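5. Running a Block-Pushing Evaluation

This section covers how to run the standard evaluation of a trained pushing policy on the Hustadau tabletop set-up. It assumes you have finished the arm calibration in Section 3 and have at least one policy checkpoint loaded as described in Section 4. If you only want to collect new demonstrations, skip to Section 6.

The evaluation measures how well a policy follows short written commands such as "push the green star to the left side" or "put the blocks in a vertical line." The results reported with the March release used the procedure below without changes. If you change any step, say so when you report your numbers.

5.1 Before you start

1. Check that the board is bolted to the pegboard table. Press down on each corner. It should not rock.

2. Wipe the board with a dry cloth. Do not use cleaner or polish. A slick surface makes the blocks slide farther and the scores can't be compared with earlier runs.

3. Check that the finger is tight in its bracket. Turn it by hand. If it turns, go back to Section 3.4.

4. Start the Dradis logger and wait for the status line to read READY. This can take up to 90 seconds after a cold start.

5. Load the command list. The standard list has 57 commands. Do not reorder them, as the reset positions are tied to the list order.

CAUTION: Keep hands off the board whenever the arm is enabled. Press the stop button before reaching in to move a block, even if the arm is not moving.

5.2 Running the trials

1. Place the blocks by the start layout shown on the operator screen. A block may be off by up to its own width. Blocks must not touch each other at the start unless the layout shows them touching.

2. Press the stop button release, then select Enable.

3. Select Next Command. The command appears on the screen and is sent to the policy at the same time. Do not read it aloud if someone else is scoring from the video.

4. Let the policy run until it times out or you mark the trial done. The limit is 700 control steps for every command, long or short.

5. Mark the trial Success, Fail, or Void. See 5.3.

6. Select Disable. Reset the blocks for the next layout.

Note: Policies trained with the Wakico data mix tend to pause with the finger close to the board before the first push. Do not mark the trial done during this pause. Let the step counter run.

5.3 Scoring

Score the final layout only. A messy path to the right result is still a Success. A good path that ends in the wrong place is a Fail.

For commands that name one block and a place, the block must end with more than half of its top face inside the named region. The regions are drawn on the operator screen and are not marked on the board itself.

For line commands, look at the board from the operator screen overlay. The blocks must follow one another in the named direction, and a gap wider than one block makes the trial a Fail. Small turns and sideways offsets are allowed. Blocks not named in the command may be anywhere, including off to one side. 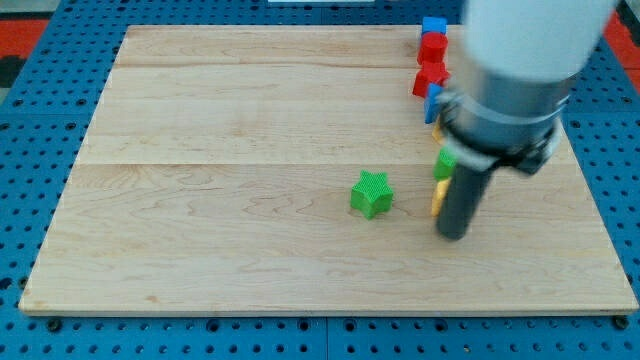
Figure 5-2. Blocks in a column on the right part of the board, with the green star standing apart.

If the arm blocks your view of part of the line, do not guess. Select Disable, let the arm go to its park position, and score after that. Jianguo Yan's scoring notes in the Zavala folder have more borderline layouts.

Mark a trial Void only in these cases:

- A block falls off the board.
- The logger drops out during the trial.
- Someone presses the stop button for a reason unrelated to the policy.

A Void trial is run again once from the same layout. If it is Void a second time, score it as a Fail.

5.4 Saving the results

1. Select End Session. Wait for the logger to close its files before you turn off the arm.

2. Enter the checkpoint name and the operator's initials. Leave the comment field blank if there is nothing to add.

3. Copy the session folder to the shared drive. The full set from the March release holds 1887 scored trials in the same folder layout, so the comparison script will pick up your session without any set-up.

4. Run the comparison script. It prints the success rate for each command type and the change from the release checkpoint.

Note: Line commands are the smallest group in the list, and one or two trials can move their rate a good deal. Run the full list at least three times before you report a difference on them.

If the script stops with "layout mismatch," the command list was reordered or cut short. Reload it and run the session again. The old session can't be repaired.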